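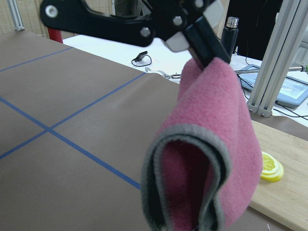
A gripper takes hold of a pink towel, with the lemon and the cutting board waiting alongside.

My grandmother could fold a towel while arguing with the radio, minding a pot of beans and keeping one eye on whichever grandchild was nearest the stove. I thought of her often in March, when I spent 3 days in Custelby watching people try to get a machine through a small piece of her morning.

The people work for Nunau, a young company with 17 employees and a very good coffee pot, and the question I'd brought them was the one my neighbors keep asking me. Can it do the dishes yet? Can it put the laundry away?

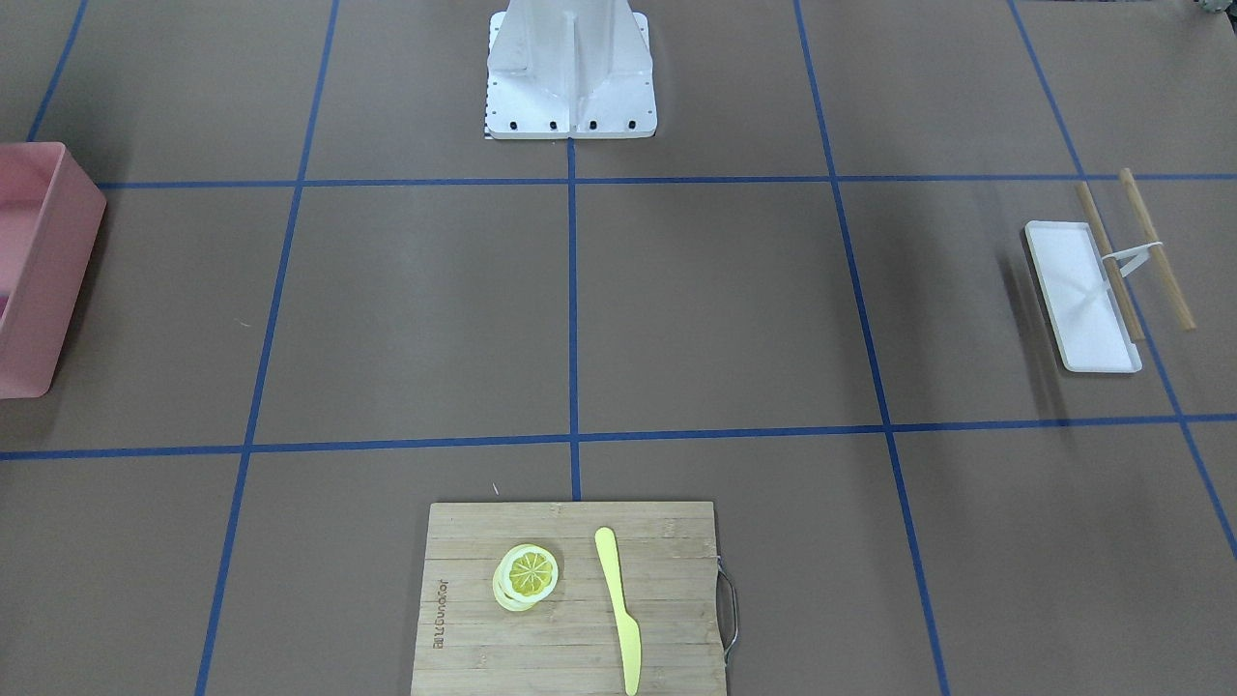 By Tianyou Fan
Contributing writer, home and work

The short answer is no, or at least not in any kitchen you or I would recognize. The longer answer is more fun, and it starts with tape. Blue strips divide the brown tabletop into big, slightly wavy boxes, and the chores are laid out among them: a pink bin on one side, a tray with a pair of joined chopsticks on the other, and a cutting board with lemon slices and a pale yellow plastic knife.

Every one of those things is hard in its own way. A bin stays the shape it was yesterday, bless it, but a towel never does. Pick it up by one corner and the rest slumps into folds, and now the machine has to work out where the other corners went. Xia, the engineer who looked after me, told me the team had logged 577 towel attempts before my visit – and that she had stopped taking the bad ones personally.

Chopsticks are worse, she said, being thin and close to the table, so that a finger a hair too low hits tabletop or tray before it gets a grip.

At Drulledeo, a packing shop 13 miles up the road, the manager told me he'd take a machine tomorrow if it could handle soft goods at half the speed of his slowest new hire. He isn't fussy about looks. He'd just like to go home for supper without getting a phone call about a jam.

I asked Xia whether she folds her own towels. She does, in thirds, the way her mother taught her, and she was glad to show me how.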